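The Virnovden Air Rescue Service took delivery of its second Aler 86 at the Tapia hangar in September. Captain Nuria Olmedo signed for the aircraft at 6 in the morning, in the presence of the manufacturer's representative, Edgars Luik.

"The winch has been recertified," said Mr. Luik.

"By whom?"

"By Ateck. The papers are in the blue folder."

Captain Olmedo read the blue folder from beginning to end. Mr. Luik waited and looked at the rain on the apron.
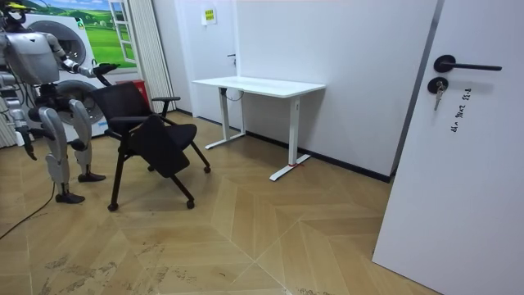 The last page carried the signature of Severino Valcárcel, who had been her winch operator for two winters and had left the Service without giving notice. She had not known that he was working again.

"Is there a difficulty?" asked Mr. Luik.

"There is no difficulty." She closed the folder — the clasp was stiff — and returned his pen. "Please inform Mr. Valcárcel that the aircraft has been accepted, and that his locker has not been reassigned."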